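Quedamos a las ocho de la mañana porque, según ella, a partir de las nueve el teléfono ya no la deja hablar. Llegué con diez minutos de retraso y con el café a medias, y me encontré a la exembajadora de muy buen humor, con tres periódicos abiertos sobre la mesa y ganas de discutir (¡a esas horas!).

Yo quería hablar del cierre del consulado en Storberg, que se anunció en junio y que ha dejado a 500 compatriotas sin ventanilla propia. Ella pasó allí 16 años entre un destino y otro, así que le pregunté sin rodeos si le había dolido.

«Me dolió cómo se hizo», me contestó. «Un comunicado de dos párrafos, un viernes político de esos en los que se saca todo lo feo. La gente se enteró por la radio. A mí me llamó una señora llorando que tenía el pasaporte en trámite, ¿y qué le dices?»

Le recordé que el ministerio habla de ahorro. Se rió, y bastante.

«El alquiler era ridículo, lo negocié yo. Aquí lo que hay es un enfado con el gobierno de allá por el tratado de pesca, y como no se atreven a llamar al embajador a consultas, cierran una oficina. Es diplomacia de portazo pequeño».

Me gustó lo del portazo pequeño y se lo dije. Me pidió que no lo pusiera en el titular, y aquí estoy, cumpliendo.

Hablamos un buen rato del tratado, que tiene 152 artículos y que ella asegura haber leído entero dos veces – yo confieso que me quedé en el preámbulo. Lo que de verdad atasca la negociación, me explicó, es el artículo sobre el puerto de Pluvthorpe: quién inspecciona los barcos, con qué bandera y quién paga. «Lo demás está cerrado desde la primavera. Te lo digo yo, que he visto los borradores. Faltan 3 líneas, y por esas 3 líneas llevan meses sin sentarse».

¿Y quién tendría que ceder? Ahí se puso seria y apartó los periódicos.

«Los dos, claro. Pero el primero que ceda lo va a pagar en casa, y los dos tienen elecciones cerca. Así que esperarán».

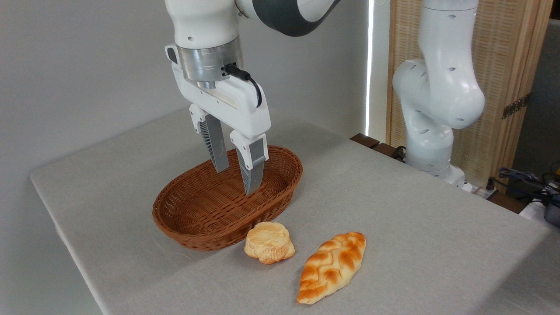

Le pregunté entonces por la mediación que ofreció la Fundación Peltier, que a mí me parecía una salida bastante razonable. Ella no lo ve tan claro. «Son gente seria, pero llegan tarde y sin mandato. Para mediar hace falta que las dos partes te lo pidan, y de momento solo lo ha pedido una». Le gusta más la idea de volver al formato de Pattinasarany, aquellas reuniones sin prensa en un hotel medio vacío donde se arregló lo de los visados. «Se comía fatal», añadió, «pero se hablaba».

Antes de irme quise saber si ella aceptaría volver, si la llamaran para sentarse a esa mesa. Tardó en responder, y eso que no había dudado en toda la conversación.

«Como asesora, quizá. Con cargo, no. Ya he hecho demasiadas maletas».

A las nueve en punto sonó el teléfono. Me hizo un gesto de disculpa, contestó en un idioma que no entiendo y me acompañó hasta la puerta sin dejar de hablar.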